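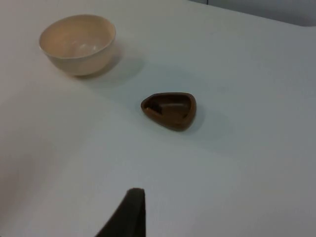
Buy Fewer Dishes and Use the Good Ones

26/01/2019

Most kitchens hold more dishes than the people in them will ever use. Mine did until October, when I moved to a smaller apartment in Kiddale and had to pay for every box.

The mover charged by weight. My kitchen came to 49 boxes' worth of trouble packed into far too few boxes, and a good part of it was plates. I had a twelve-place set from Bultitz that had been used 2 times. I had mugs from jobs I no longer held. What I ate from every day was one bowl and one small dish, and they rode in the car with me.

I think the full matching set is a bad purchase for most households. Stores sell it as a thing you need before you can have people over. People who come to dinner don't check whether the plates match. They want enough food and somewhere to sit.

The usual argument for the set is price. Per piece, it's cheaper. That is true only if you use the pieces. Four plates you eat from every night cost less than twelve plates when eight of them stay in a cabinet.

The other argument is that good dishes should be saved. I grew up with that rule. We ate from chipped plates for years so that the nice ones would last, and they did last. They are in my sister's garage now, still in newspaper, and she doesn't want them either.

Breaking a dish is not a disaster. The secondhand store on Carrillo Street has shelves of single bowls for less than a cup of coffee, and many of them are better made than what I gave away. I bought three there this winter. One has already cracked and I'll replace it the next time I'm over that way.

If you are setting up a kitchen, start with what you would use in a day and wash it at night. Add a piece when you run short. I haven't run short yet, and I had six people over at New Year's.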